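Demostraciones con pinza de mano: la política va peor con más datos, ¿qué hago mal?

Publicado en: Aprendizaje por imitación / Manipulación
Etiquetas: pinza de mano, clonación de comportamiento, calibración, dos manos

Rasmus Siliña

Hola a todos. Llevo un par de meses intentando reproducir un resultado que nuestro grupo da por sabido y que a mí no me sale. El método es el de siempre: se recogen demostraciones con pinzas de mano, cada una con su cámara, se recupera la trayectoria a partir del vídeo y se entrena una política que luego corre en el brazo. Sin teleoperación, sin guantes, sin tener que reservar el robot con tres semanas de antelación, que en mi edificio es el verdadero argumento a favor.

La tarea es a dos manos: una pinza sujeta una bolsita, la otra mete dentro un objeto pequeño y la suelta. En el papel interno del proyecto (lo llamamos Ornuna, no pregunten) se afirma que, pasado cierto número de demostraciones, lo que importa es la variedad de entornos y no la cantidad de repeticiones en cada uno. Muy bien. Me lo creí. Salí del laboratorio con las pinzas y me puse a grabar por todo el edificio como un turista.

Resultado: con las demostraciones del laboratorio, la política mete el objeto en la bolsa con cierta dignidad. Con las del laboratorio más las del resto del edificio, el brazo derecho se acerca a la bolsa, duda, y cierra la pinza 2 centímetros a la izquierda, con una seguridad que yo no he tenido en nada en mi vida.

Lo que ya he comprobado:

El reloj de las dos cámaras. Sincronizado al empezar cada sesión.
La apertura de la pinza. Sale limpia en las gráficas, sin saltos.
El entrenamiento. Misma receta, mismas semillas, mismo tamaño de lote. También lo he dejado el doble de tiempo y el error es el mismo, pero más convencido.
El brazo. Lo ha revisado Raimonds Žukauskas, que es quien lo mantiene, y dice que el brazo está perfectamente y que el problema soy yo. Tomo nota.

Grabo casi siempre en la planta de arriba, en una mesa junto a la barandilla que da al atrio, porque es donde hay sitio y donde la luz cambia más. Pongo un fotograma de una de esas sesiones, sacado de la cámara de una de las pinzas, por si alguien ve algo que yo ya no veo después de tantas horas.

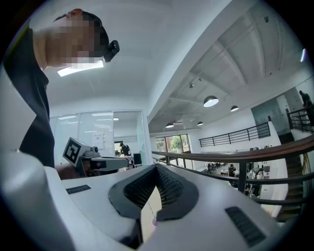 Fotograma de una sesión en la planta de arriba. La segunda pinza, con su marcador cuadrado, queda a la izquierda; al fondo, el atrio.

Mi pregunta concreta: ¿es posible que añadir entornos estropee una política que ya funcionaba, o el resultado de la variedad vale solo para tareas de una mano? Y si alguien lo ha conseguido con dos, ¿cómo demonios fija la posición relativa entre las pinzas?

Agradezco respuestas que no sean «usa más datos». Más datos es lo que he usado.

Preltico

Yo usaría más datos.

Ahora en serio, a nosotros nos pasó algo parecido y con el triple de demostraciones desapareció. También cambiamos el codificador visual, la resolución y el becario, así que no sabría decir cuál de las tres cosas fue. Prueba con un codificador preentrenado más grande. Suerte.

Elīna Kalniņš

No creo que falten datos. Creo que te sobran los malos y que los estás mezclando con los buenos, que es una forma cara de obtener datos regulares.

Fíjate en tu propio fotograma. Una parte enorme de lo que ve la cámara es atrio: techo abovedado con arcos, lámparas colgantes, ventanales con árboles detrás, gente en la planta de abajo. Como fondo variado es una maravilla. Como fuente de puntos para estimar el movimiento de la cámara es otra historia, y conviene separar las dos cosas, porque en este método la misma imagen hace dos trabajos. Uno es enseñarle a la política qué aspecto tiene el mundo. El otro es decirle dónde estaba la pinza. El resultado de la variedad habla del primero y da por hecho que el segundo está resuelto.

En el atrio el segundo no está resuelto, o no del todo. Los puntos lejanos apenas se mueven cuando desplazas la mano unos centímetros. Sirven muy bien para la orientación y muy mal para la traslación. Si el sistema se agarra a las lámparas y a los árboles, te dará rotaciones estupendas y una posición que se pasea. En el laboratorio tienes paredes, estantes y trastos a dos palmos, y ahí la traslación queda atada. Además, en una planta abierta hay personas que van y vienen, y hay vidrio, y al vidrio le gusta mucho enseñar cosas que están en otra parte.

Luego está lo de las dos manos. En tu imagen el marcador de la segunda pinza se ve, pero inclinado y bastante cerca. Un cuadrado visto con mucha inclinación puede admitir dos poses casi igual de buenas, y el detector elige una con la misma seguridad con la que tu brazo cierra al lado de la bolsa. Si la transformación entre pinzas la sacas de un solo fotograma al principio de la demostración, basta con que ese fotograma sea malo para que toda la secuencia quede desplazada. Un desplazamiento constante no lo notas en ninguna gráfica, y es justo lo que describes.

Te propongo esto, en orden y sin saltarte el primero por aburrido:

Coge 20 demostraciones del atrio y 20 del laboratorio. Al empezar y al terminar cada una, apoya las dos pinzas en el mismo tope, el que sea, un taco atornillado a una tabla vale. La pose relativa estimada tendría que ser la misma en los dos momentos. Mira cuánto se separa.

Si la del laboratorio cierra y la del atrio no, ya tienes al culpable. Tira las demostraciones que no cierren. Duele, se pasa.

Pon en la mesa un tablero con textura, plano, que se vea desde las dos cámaras durante toda la tarea. Así la traslación se apoya en algo cercano y las dos trayectorias comparten referencia. Para el entrenamiento puedes variar lo que hay encima y alrededor, porque lo que quieres que cambie es el aspecto, y la geometría la quieres quieta.

Calcula la transformación entre pinzas con todos los fotogramas en que el marcador se ve bien de frente y quédate con la mediana. Los muy inclinados, fuera.

Y a tu pregunta literal: sí, claro que añadir entornos puede empeorar una política, si cada entorno trae su propio error de posición. La red aprende que la bolsa está donde está y también un poco a la izquierda, y como es muy obediente intenta contentar a las dos versiones. Con una mano se disimula más, porque el error va respecto al objeto y la cámara lo corrige sobre la marcha. Con dos manos tu acción depende de la posición de la otra pinza, y ahí no hay quien disimule.

Comentarios a esta respuesta

Rasmus Siliña: La transformación la saco del primer fotograma. Solo del primero. Voy a por un café antes de seguir leyendo.

Elīna Kalniņš: Lo hace todo el mundo la primera vez. Algunos lo publican.

Rasmus Siliña: Hecho lo del tope, el martes por la tarde. Las del laboratorio cierran casi todas. De las 20 del atrio, 10 no cierran. Raimonds ha pedido que conste aquí que el brazo estaba bien.

Marisa Benedetti

Llego después de Elīna y estoy de acuerdo en casi todo, así que me limito al casi.

Yo no tiraría sin más las demostraciones que no cierran. Si las que fallan son todas de la misma mesa y de la misma hora, al quitarlas te quedas con un conjunto de «muchos entornos» que en la práctica es el laboratorio y dos rincones más. Luego evalúas, la política mejora, y escribes que la variedad ayuda cuando lo que has hecho es quitarla. He revisado un trabajo así. Estaba muy bien redactado.

Lo que hacemos en Wondunon es guardar con cada demostración el error de cierre y entrenar tres veces: con todo, con lo filtrado, y con un subconjunto del laboratorio del mismo tamaño que lo filtrado. El tercero es el que la gente se salta y es el único que te dice si la mejora viene de los entornos o de haber barrido la casa. Evalúa los tres en un sitio donde no hayas grabado nunca, con las mismas posiciones iniciales marcadas en la mesa con cinta, y que coloque el objeto alguien que no sepa qué política toca. Si no tienes a nadie, al menos sortea el orden. Uno mismo coloca el objeto con mucho cariño cuando sabe que le toca a la buena.

Una cosa menor sobre el aparato. Mira también la postura al grabar. Si te inclinas sobre la mesa para ver bien el objeto, la cámara te acaba viendo a ti, y en el fotograma se te ve bastante. El robot no tiene una persona encima durante la ejecución. No creo que explique tus 2 centímetros, pero la política puede aprender que cierta forma oscura arriba a la izquierda significa «estamos a punto de cerrar», y el día de la demo nadie se va a asomar. Enmascara esa zona o graba con los brazos más estirados. Lo segundo cansa, aviso.

Y otra, por experiencia: al mover las pinzas de planta, vuelve a comprobar los intrínsecos de la cámara. Un golpe contra una barandilla no deja marca en la carcasa y sí en la calibración.

Comentarios a esta respuesta

Rasa Kazlauskienė: Suscribo lo del subconjunto del mismo tamaño. A nosotros nos dejó sin media sección de resultados, y la media que quedó era la cierta.

Rasmus Siliña: Gracias a las dos. He puesto el tablero, he pasado a la mediana y he lanzado los tres entrenamientos. Con lo filtrado el brazo ya cierra dentro de la bolsa en la mesa del laboratorio, que es donde ya cerraba antes de que yo decidiera mejorarlo. El sitio nuevo me toca en septiembre, cuando me dejen mover el brazo. Marco la respuesta de Elīna como aceptada y dejo el hilo abierto para poner los números.

Preltico: ¿Has probado el codificador más grande?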